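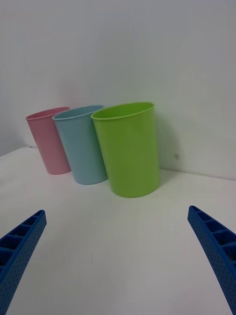

Piten Grasp Planner
Software for wrist-camera picking. Sold and supported by Plovstead.

Most grasp planning software is sold with a number on the front page, usually a success rate, usually measured on objects the vendor picked out. We have left ours off. If you want a number, run the trial license on your own parts and write down what you get. It will be lower than you hoped, and it will be worth more to you than anything we could print.

What Piten does
Piten takes images from a single wrist camera, splits the view into separate objects, ranks them by how easy they are to reach, and sends a grasp pose and an approach path to your controller. It runs on the cell computer. It does not need a cloud account, and we would be suspicious of any picking software that does.

The planner is built for parallel two-finger grippers, rigid or compliant. Simple open shapes such as cups, tubs, jars and caps are where it does best. Anything with a rim gives it a choice between closing on the outside walls and putting one finger inside. By default it goes for the outside walls and only considers the rim when the neighbors are too close.

Overlap, and why we care about it
Stand a few cups near each other and look at them from wrist height. The near one covers part of the next, and that one covers part of the one behind. A lot of segmentation models handle this nicely when every cup is a different color. A pink one, a blue one and a green one on a white table is close to the kindest test you can give them, and you will see it in plenty of demos, ours included. Ask to see the same layout with every cup the same color. Then ask for clear ones.

Piten does well on the first, passably on the second and badly on the third. Clear plastic is on our list of unsupported materials and has been since the first release. We have tried two depth estimation models that claimed to fix it and shipped neither.

For objects that are partly hidden, Piten does not guess the missing half unless you turn on shape completion. With it off, the planner works from the front of the group to the back and looks again after each pick. This is slower. It also knocks over fewer things.

Near and large are different things
With one camera, a small object close up can look the same as a big one farther off. Piten sorts this out by moving the wrist and comparing views. Two views is the minimum. If your cell is so tight that the arm cannot shift sideways before the approach, enter the object sizes by hand in the parts table. Please don't skip this step and then write to tell us the gripper closed on air.

Fingers in view
The fingers take up part of the wrist camera's image, and the planner has to be told which pixels belong to them. The mask tool does this from a short open-and-close sweep. Compliant fingers change shape under load, so the mask carries a margin that you can widen. Ribbed and textured fingers sometimes get picked up as objects if the margin is set too thin. Redo the mask whenever you change fingers, even for a set with the same part number.

What comes in the license
Planner and segmentation runtime for one cell
Finger mask tool
Parts table editor
Log viewer with replay of every planned grasp, including rejected ones
Sithole bridge for sending paths to the controller
Sedex import, for parts lists only (it will not bring over your old grasp settings, whatever the menu label suggests — we are changing the label)

Limits
Up to 15 objects in view. Past that it still runs, but the ranking gets poor.
Parts table holds 503 entries. Yes, it's an odd number. It comes from how the table is stored and we have not had a reason to change it.
Replay log keeps the last 100 picks unless you point it at a bigger disk.
No suction, no three-finger hands, no moving conveyors.
Bright white tables against bright white walls can lose the table edge. Calibrate the table plane by touch and don't trust the automatic fit.
Small marks and specks on the surface may show up as tiny objects. Set a minimum size.

About the learned mode
Piten includes a learned grasp ranker, off by default. It was trained on our own picks and it is good at things that look like our own picks. On unfamiliar parts we have seen it rank a poor grasp first with high confidence, and the confidence score should not be read as a chance of success. Run it next to the standard ranker in the log viewer for a while before you let it drive. Some customers keep it on. Plenty have turned it back off, and we don't argue with them.

Trial and support
The trial is the full product with a time limit. Bring your worst parts. Support answers on weekdays, except Wednesday mornings, when the team is running tests on the cells. Attach the replay log to any request. A phone video of the arm missing is fun to watch, but we can't debug from it.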